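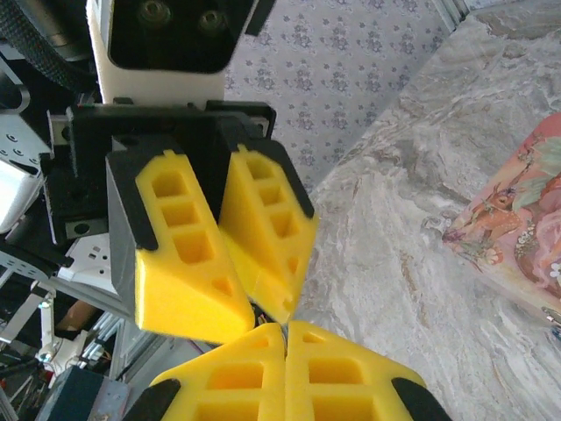 Igor Lis

Fingertip pad

A fingertip pad is a block of soft material fitted to the finger of a gripper, where it touches the object being held. Foam and rubber are both used. Pads are normally worked in pairs, one facing the other, and are treated as wear parts.

Shape

Many foam pads are wedges, broad at the base and narrow at the tip. Some have rectangular pockets set one over another in the face, and a small notch near the point. The yellow pads shown with this article have pockets, and three show a notch, though the size and number of the pockets differ from pad to pad. The black parts along their edges are the finger bases that hold them.

Pockets leave less material in the block, so a pad of the same foam gives more easily under load -- an effect that depends on their depth and on the thickness of the walls between them.

Wear

Foam tears first at thin sections, usually the tip. Dust and oil reduce grip. The Raston workshop notes, revised in October, list 2 causes of early failure: over-tight closing and solvent cleaning. Pads are best replaced as a pair, as a new pad set against a worn one meets it unevenly.

See also: Foam rubber; Jaw (tool); Primside mount

Last edited 2 April 2023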